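**列表:** memerero-dev
**主题:** Re: [Memerero-dev] 双手采集数据中夹爪相对位姿跳变及预处理流程变更征求意见
**发件方:** Memerero 维护组
**抄送:** Brurnumau 数据工具组;Zudport 轨迹模块维护组

各位订阅者:

Leclerc 感知软件组上周在本列表提出的问题,维护组已会同 Zudport 轨迹模块维护组完成复核。现将原信相关段落分段引用,逐项答复,并就拟合入主分支的若干变更征求意见。原信中与本议题无关的构建环境部分已另行转至 memerero-build 列表,此处不再引用。

---

> Leclerc 感知软件组来信:
>
> 本组近期将手持夹爪采集数据的预处理流程由内部脚本迁移至 Memerero 主分支。迁移后,单手任务的轨迹与旧流程输出基本一致,双手任务则出现明显差异:左右夹爪之间的相对位姿在部分片段内发生单帧或连续数帧的跳变,平移量变化不大,旋转量突变,随后又恢复正常。跳变发生时,两侧各自的视觉惯性里程计输出均平滑,未见重定位事件。
>
> 请确认该现象是否属于已知问题,并说明相对位姿在流程中由哪一模块负责最终输出。

经复核,该现象确属流程缺陷,此前未登记,现已在问题跟踪系统中建立条目。

关于模块职责,说明如下。双手数据的相对位姿目前有两路来源。第一路由 Zudport 分别解算左右夹爪相机在同一张场景地图中的轨迹,再由两条轨迹求差得到。第二路由标记检测模块提供:任一侧相机观测到对侧夹爪所携带的标记时,检测模块直接给出相对位姿观测。两路结果在融合步骤中合并,标记观测的权重在现行默认配置下显著高于轨迹求差结果。

上述权重设置沿用自早期版本。当时场景地图质量不稳定,以标记观测为主是合理的选择。Zudport 更换回环策略之后,地图精度已有改善,权重却未同步调整。跳变即由此产生:标记观测一旦出错,融合结果会随之偏离,而轨迹侧的平滑约束不足以将其拉回。

> 本组抽查了若干跳变帧,标记四个角点的检测位置经人工核对并无明显错误,重投影误差亦低于默认阈值。因此,本组倾向于认为问题不在角点检测。请维护组就此给出意见。

同意贵组的判断。角点检测本身正常,问题出在位姿求解。

平面标记的位姿求解存在固有的二义性:标记在图像中所占面积较小,或标记平面接近正对相机时,透视效应减弱,两组旋转解对应的重投影误差十分接近,仅凭误差大小难以可靠区分。现行实现只保留误差较小的一组解,另一组直接丢弃。角点位置有亚像素级扰动时,两组解的误差排序可能互换,输出的旋转随之翻转,平移则基本不变。这与来信描述的"平移量变化不大,旋转量突变"相符。

维护组在 Brurnumau 数据工具组提供的内部回归集上进行了统计。该回归集共含 1,608 段双手采集片段,其中近 300 段至少出现过一次上述翻转。翻转片段多集中于双手间距较大的动作阶段,以及标记位于画面外围的时刻。后一种情形另有成因,见下文关于镜头模型的答复。

拟采取的修改如下:

- 求解器保留两组候选解及各自的重投影误差,不再提前丢弃。
- 两组误差之比低于可配置阈值时,该帧标注为"二义",交由融合步骤处理。
- 融合步骤以 Zudport 轨迹求差结果作为先验,选取与先验一致的一组解;若两组均与先验不符,则舍弃该帧标记观测。
- 标记观测的协方差改为随投影面积与观测角变化,取消原有固定权重。

需要提请注意的是,以轨迹先验消歧的前提是左右两侧处于同一地图坐标系。仅有单侧定位成功的片段不满足该前提,此类片段中的二义帧将一律舍弃,预计相对位姿的覆盖率会有所下降。维护组认为,对于下游策略训练而言,缺失值可以由加载器显式处理,错误值则难以察觉,故选择此种处理方式。对覆盖率有硬性要求的使用方,可在配置中恢复旧行为,并自行承担相应后果。

> 本组注意到,主分支在标记检测之前先对整幅图像做去畸变,再以针孔模型求解位姿。对于本组所用的超广角鱼眼镜头,画面外围在去畸变后拉伸严重,部分标记被裁出有效区域。请问该步骤是否必要,能否直接在原始鱼眼图像上检测。

整幅去畸变并非必要步骤,维护组拟予取消。

保留该步骤的原因主要是历史性的。早期检测器仅接受针孔图像,后续更换检测器时未调整接口。对于超广角镜头,整幅投影至单一针孔平面会带来两方面损失:一是有效视场缩小,位于画面左右两侧的对侧夹爪标记恰好最易丢失;二是外围区域插值放大,角点位置噪声增大,与前述二义性问题相互叠加。

修改后的流程为:在原始鱼眼图像上进行标记候选区域检测与角点提取;将角点坐标按鱼眼模型反投影为单位方向向量;位姿求解直接以方向向量为输入。标记边缘在原始图像中呈轻微弯曲,现有四边形拟合对此有一定容差。若候选区域位于画面外围,检测器将以该区域中心方向建立局部透视视图,在局部视图中重新精化角点,再映射回原始坐标。局部视图仅覆盖候选区域邻域,计算开销可以接受。

该修改对镜头标定的质量提出了更高要求。以往外围像素大多被裁除,外围标定误差不影响结果;今后外围像素将直接参与求解。请各使用方检查标定数据是否充分覆盖画面外围,必要时重新标定。标定工具将新增覆盖度报告,对外围覆盖不足的标定结果给出警告,但不阻断流程。

> 另有一项与时间同步有关的疑问。左右两台相机各自计时,本组按照文档以开始阶段的公共标记信号对齐,片段末尾仍可观察到轻微错位。主分支是否包含漂移补偿。

主分支目前仅做起点对齐,不含漂移补偿,文档对此表述不清,将一并修订。

Zudport 开发分支中已有线性漂移估计的实现,其方法是利用两侧惯性测量单元的角速度幅值,在片段内分窗做互相关,再对各窗偏移量做稳健线性拟合。该方法要求双手运动存在相关成分,例如双手同时持握同一物体搬移。对于一手静止、一手操作的任务,互相关峰值不明显,拟合结果不可用,程序将退回起点对齐并在元数据中注明。

融合步骤中,左右两侧时间戳之差的容许上限拟定为 8 毫秒。超出该值的帧对不参与相对位姿计算。贵组若认为该上限对快速动作偏松,请附测量数据提出,维护组愿意调整默认值。

> 本组的预处理脚本中原有一张手工绘制的静态掩膜,用于遮蔽画面下部的夹爪本体,以避免视觉里程计在夹爪表面提取特征点。Memerero 中似乎以模型自动生成掩膜,但有时将指垫间所夹物体一并遮蔽,有时又遗漏对侧夹爪。请说明设计意图。

此项涉及两类用途不同的掩膜,现行代码将其混用,维护组承认设计欠妥,现予区分。

**第一类为里程计掩膜**,供 Zudport 提取特征点时使用。凡不随场景静止的内容均应遮蔽,包括本侧夹爪壳体与指垫、指垫间的被夹物体、对侧夹爪以及操作者的手与手臂。此类掩膜宁可偏大。本侧夹爪与相机刚性连接的部分在图像中位置固定,采用静态掩膜最为可靠;指垫随开合移动,按最大行程包络遮蔽即可;其余内容由分割模型逐帧生成。

**第二类为训练掩膜**,供下游策略学习使用。指垫与被夹物体的接触区域是策略判断抓取状态的重要依据,不得遮蔽。对侧夹爪是否遮蔽,取决于部署时机器人末端的外观与手持设备是否一致,由使用方自行决定,默认不遮蔽。

以下画面可用于说明两类掩膜的差别。 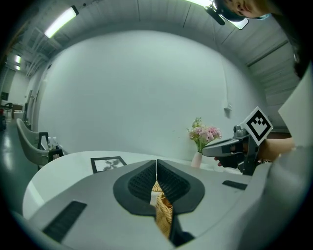 *图 1 手持夹爪侧相机视角。黑色指垫之间夹有一段编织条状材料;右侧为另一把由手持握的夹爪,顶部装有倾斜的白色标记卡。*

就图 1 而言,下方浅色壳体及其上的黑色槽口属于静态遮蔽范围。壳体表面的槽口边缘对比度高,极易被特征提取器选中,若不遮蔽,里程计会得到大量相对相机静止的点,进而低估运动。指垫间的编织材料纹理丰富,对里程计同样构成干扰,应列入第一类掩膜;对训练而言,该区域则必须完整保留。右侧手臂与夹爪属于逐帧生成部分,标记卡不得因分割边界不准而在检测前被抹除。为此,标记检测固定在未加掩膜的原始图像上执行,掩膜仅作用于里程计与训练输出。

桌面上的画框、花瓶及花束等可作为地图特征的来源。大面积白墙缺少可用纹理,在此类房间中采集时,请避免相机长时间只朝向墙面。顶部条形灯具边缘清晰,可以提供稳定特征,但过曝区域的边缘会随自动曝光变化而移动,建议在采集时锁定曝光。

另请注意,超广角视场容易摄入操作者面部,图 1 右上角即有此种情况。Brurnumau 导出工具中的面部遮蔽选项目前默认关闭,且其检测器对画面外围、仅露出部分面部的情形召回率偏低。维护组已与 Brurnumau 数据工具组议定,下一版本将该选项改为默认开启,并在检测前对画面外围做局部透视重投影。对外发布数据前,请各使用方仍按本单位规定进行人工复核。

拟议的默认配置片段如下,字段名称在征求意见期间仍可能调整:

```yaml
marker:
 detect_on: raw_fisheye
 keep_both_solutions: true
 ambiguity_policy: trajectory_prior
fusion:
 max_time_offset_ms: 8
 marker_covariance: adaptive
mask:
 odometry: [self_static, finger_envelope, held_object, other_gripper, operator]
 training: []
export:
 face_masking: true
```

> 最后,请问上述问题若需修改,已处理完成的数据是否必须全部重跑。本组存量数据较多,希望有较为稳妥的迁移办法。

不必全部重跑。建议按以下次序处理:

1. 单手任务片段不涉及相对位姿,轨迹结果继续有效,可暂不处理。对外发布的数据须重新执行面部遮蔽。
2. 双手任务片段先运行随补丁提供的检查脚本。该脚本读取已保存的相对位姿与双侧轨迹,标出旋转不一致的帧,不需要重新解码视频。
3. 检查脚本标出的片段,重新执行标记检测与融合两步即可。已有的 Zudport 地图可直接复用,前提是原里程计掩膜已包含对侧夹爪。
4. 原里程计掩膜遗漏对侧夹爪的片段,应从建图步骤开始重跑。

检查脚本对旋转不一致的判定门限默认为 12 度。该门限只用于筛选片段,不参与位姿计算,各单位可根据任务精度要求调低。

新旧版本的输出格式保持兼容,仅在逐帧元数据中增加二义标志、时间对齐方式及掩膜类型字段。旧版加载器会忽略新增字段。如训练代码对字段集合做严格校验,请先行放宽校验规则,或等待加载器同步更新。

---

**征求意见事项**

除对上述答复的一般性意见外,维护组特别希望就以下问题得到反馈:

- 二义帧在缺少轨迹先验时一律舍弃,是否影响贵单位现有训练流程;
- 面部遮蔽改为默认开启后,是否有下游模块依赖未遮蔽的原始画面;
- 除当前支持的鱼眼模型外,是否需要增加其他镜头模型的反投影接口;
- 是否有单位愿意提供一手静止类任务的双手数据,供漂移估计模块的回归测试使用。

意见请直接回复至本列表,并保留主题行,以便归档检索。涉及未公开数据的附件,请勿发送至列表,可经 Brurnumau 的受控上传入口提交,并在回信中注明片段类型与所用镜头模型。征求意见截至本周日,逾期未收到反对意见的条目将按现有方案合入主分支;存在分歧的条目单独列出,留待下次维护会议审议。

补丁分支已推送至代码仓库,文档修订部分尚未完成,暂以本邮件内容为准。Leclerc 感知软件组如能在贵方跳变片段上先行试用,并反馈消歧前后的旋转曲线,将有助于确定误差比阈值的默认取值。

此复。

Memerero 维护组

*如需退订或更改摘要接收方式,请登录列表管理页面办理,勿向全体订阅者发送退订请求。*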